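Week 4 handout: Reading a "green" claim on household packaging
Instructor: Dewanti Pelupessy

Before the seminar, read the Nilora brochure and the Farkas reply. Bring both. Kornél Farkas is hard on the company, and in two places I think he is unfair, but he checks his sums and the brochure's author did not.

What a claim has to tell you

"Less plastic" is half a sentence. Less than what? Less than last year's bottle, less than a rival's, less than a bottle the firm once thought about making? Nilora says its refill plan "cuts waste by up to two thirds." "Up to" covers everything from two thirds down to nothing. Underline it whenever you see it.

Then ask per what. A lighter bottle that holds less soap may use more plastic per wash. Refill schemes are worse, as the result hangs on how many times people refill, and firms like to assume a number that suits them. The brochure assumes 5 refills per bottle. Its own survey reached 1,072 buyers, of whom 428 said they had refilled even once. That is roughly 40 percent, and it is what people said, which may flatter them.

Color and sorting

Dark plastics come up in every one of these debates. Carbon black pigment soaks up the near-infrared light used by many sorting lines, so the item may not be identified at all. Students tend to stretch this to "dark bottles can't be recycled." Careful. A deep blue or green made without carbon black may sort perfectly well, and you cannot settle the matter by looking. 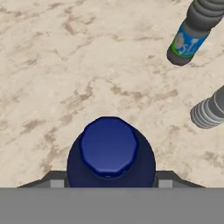 Fig. 1. Navy-blue plastic bottle with a brighter blue cap, from above (computer rendering).

The second problem with color is price. Clear material can be turned into nearly anything, while mixed colored flake usually ends up as something dark. "Recyclable" on the label says nothing about who wants to buy the result.

For discussion

Lucía Requena argues that deposit schemes beat labels every time. Her evidence is 3 towns, all small. Is that enough? What would change your mind?

Write one page on the Urus label in your packet. Say what is claimed, what is measured, and what is missing. Do not tell me the company means well.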